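The berry tablecloth is back out

I put it away in February, folded into the drawer with the good napkins, and I missed it the whole time (I know, it's a tablecloth, but still!). My friend Nga gave it to me when I moved in, and it has never been the right size for my table, so it goes over the plain blue one and the blue shows down both sides. I've come to like it that way.

Of course a pretty table in my house stays clear for all of one morning. I sat down to sort out the desk things that had been living in a shopping bag, and everything ended up on top of the leaves and berries, boxes and pens and all.

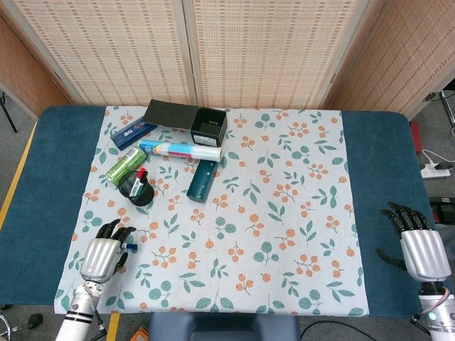 Berries, leaves and my pen cup, May 2019

The little tray is going in the hall for keys, I think, and the pen cup goes back by the phone. I still have to go through the markers and throw out the dried-up ones, which I always put off.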